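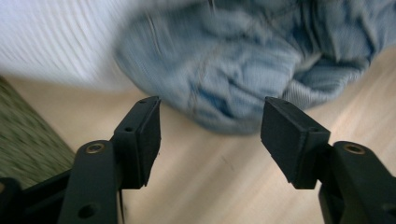
Mesh laundry bags are sold as a delicates product. The packaging shows a bra or a pair of stockings, the instructions mention lace, and most households that own a bag use it twice a year. I think this undersells it. A zippered mesh bag is a sorting device that happens to survive the washing machine, and it should be in use in every load, including the ones with no delicate item in them.

The usual argument for the bag is abrasion. Cloth rubs against cloth and against the drum, fibers lift, and thin knits pill. A bag puts one layer between the item and the rest of the load. That argument is sound as far as it goes, but it covers a small share of what most people wash. Few of us own enough lace to justify the drawer space.

The stronger argument is containment. A household wash is a mixing process. Items go in as sets (one person's socks, the kitchen cloths, the straps that belong to one garment) and come out in random order. Someone then spends time undoing the mixing. The machine has no interest in who owns what. If the sets are closed before the wash, they are still closed after it, and the work of sorting is done once.

I kept a log of this for one April. The log covered 30 loads. In the first half I washed small items loose, as I always had. In the second half every item smaller than a hand towel went into a bag, one bag per person plus one for the kitchen. Median time to fold and distribute fell by nine minutes per load. The sample is small and I was the one holding the stopwatch, so it can be discounted as much as the reader likes. I have not gone back.

Sena Ofori, who edited an earlier version of this piece, objected that the time is only moved from the folding end to the loading end. That would be true if loading were a separate task. In our house it is not. Each bag stays open in its owner's part of the hamper all week and fills as clothes come off. On wash day it is zipped and thrown in. The loading cost is one zipper.

The zipper is also where most bags fail, and where the buyer should look first.
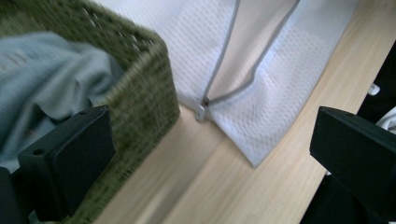
A drawstring will not stay shut through a spin cycle. The cord lock slides, the neck opens, and the contents leave. A zipper stays shut if the slider is parked properly, and the better bags have a short elastic garage at the end of the track to hold the pull tab down. Without one, the tab moves freely and can work the slider back. It can also strike the door glass, which does no damage that I have found but is unpleasant to listen to. A safety pin through the tab is often recommended. I advise against it. The pin rusts, and it tears the mesh where it passes through.

Mesh size matters more than the label suggests. A fine net keeps lint out and hooks in, but it slows the water, and a full bag of fine net rinses badly. Coarse net rinses well and lets bra hooks and zipper teeth poke out. My compromise is fine net filled to half its volume and no more. If the contents cannot shift when the bag is shaken, take something out. Overfilling accounts for nearly every complaint I have heard about detergent residue, and the bag gets the blame for it.

Denim needs a separate word. Jeans are the roughest thing in an ordinary load, both in the cloth and in the hardware. The standard advice is to wash them alone, which is correct and which small households cannot follow without running the machine half empty. Turning the jeans inside out and bagging the light items gets most of the benefit. It does nothing about dye. A bag is a net, and dissolved indigo goes through a net. New jeans should still be washed apart until the water runs clear.

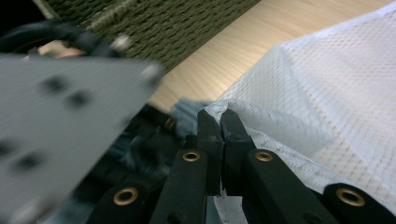
White mesh against faded blue denim.

On price I have little patience. I have owned bags from Tedine and from Londum, and a set from the Castellanos catalog. The most expensive of these had a printed border and the same zipper as the cheapest. Seam quality is the only difference I would pay for. Turn the bag inside out in the shop. If the raw edge of the net is bound in tape, it will last. If it is simply overlocked, it will fray at the corners first.

Nevzat Saraç ran the laundry room at the Pavitden apartments for many years and took the opposite view to mine. He regarded bags as a way for tenants to forget their own washing, since a small white bag left in a drum is easy to miss. He had a shelf of them. I accept the point for shared machines, and a name in laundry marker would settle it. It is not an argument against the bag at home.

There remains the question of where the bag goes between washes. Manufacturers provide a hanging loop, and people dutifully hang the bag on the back of a door, empty and zipped, where it does no work. It should be kept with the dirty clothes. An open basket is better for this than a lidded hamper. Air reaches the cloth, and the bag can be seen, so it gets used. Leave the zipper open. When the bag is half full, it is ready for the machine, and the next one takes its place.

Contact the author | © 2018 All rights reserved | Back to top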